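Surari Crack Filler: Set-Up and Application Guide
Section 4. Filling a basement wall crack 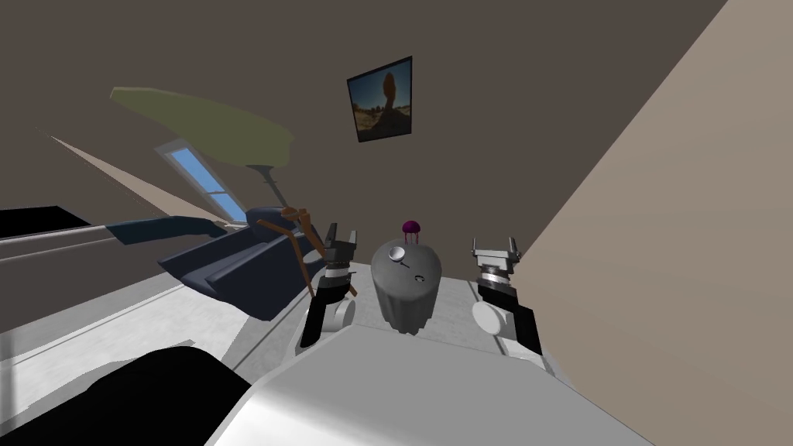 Surari is sold as a gray powder and a bottle of liquid, and it does nothing until you introduce the two. Clear a flat surface before you start, because you will want a place to put things down in a hurry. A white tabletop, like the one with the ridged gray canister on it, shows every crumb of spilled powder, so cover yours with newspaper or accept that it is now a gray tabletop. Everything you need should be within arm's reach before the bottle is opened.

4.1 What you need

Surari powder, one 2-pound tub
Surari liquid, one bottle
Flexible mixing bowl (the cereal bowl you dislike will not do, it doesn't flex)
Margin trowel
Wire brush
Cold chisel and hammer
Spray bottle of clean water
Rubber gloves and safety glasses

4.2 Preparing the crack

1. Find both ends of the crack. Follow it behind the shelving as well. Cracks enjoy shelving.

2. Chisel the crack open to at least 1/2 inch wide and 3/4 inch deep. Cut the sides straight down, or slightly wider at the back than at the front. A V-shaped groove is easier to cut and will drop its plug on the floor sometime around October.

3. Brush out all dust and loose bits. Remove any paint, old caulk, and whatever the previous owner used.

4. Spray the groove with water until the concrete is dark but no water is standing in it. If the crack is leaking, the house has handled this step for you.

CAUTION: Wear glasses while chiseling. Concrete chips travel upward more often than seems fair.

4.3 Mixing

5. Measure four parts powder to one part liquid. Mix only what you can use in 2 minutes. For most people that is a lump the size of an egg. For a first attempt, think of a smaller bird.

6. Add powder to liquid and stir hard for 30 seconds, until it looks like stiff putty.

7. Stop stirring. When the lump starts to feel warm in your glove, it is ready.

NOTE: Do not add water to bring a stiff batch back. It will look soft again, and it will stay that way. Throw it out and mix another.

CAUTION: The mix is caustic. Keep it off bare skin, and wash with plenty of water if it gets there. If it gets in your eyes, rinse and call a doctor.

4.4 Filling

8. Start at the top of the crack and work down. On a leaking crack, leave the wettest spot for last.

9. Press the lump in with the heel of your gloved hand and hold it without moving. Do not peek. Three minutes is a long time to lean on a wall, so get comfortable first.

10. Shave off the extra with the edge of the trowel while it is firm but not yet hard. Once it is hard you will need the chisel again.

11. Repeat until the crack is full, overlapping each plug slightly onto the last.

12. Mist the repair with water every 15 minutes for the first hour.

NOTE: Below 40 degrees F the mix sets slowly and holding times double. Store the bottle indoors overnight before winter work.

4.5 Cleaning up

Rinse tools right away. Let leftovers harden in the bowl, then flex it and they will pop out. Never wash any of it down a sink, unless you also need practice replacing pipe.

Wait 24 hours before coating the wall with Flonano Sealer (see Section 5). Cracks wider than 2 inches, or cracks that keep growing, are outside the scope of this guide and should be looked at by an engineer.

Nultley Masonry Products. Guide revised June 2022.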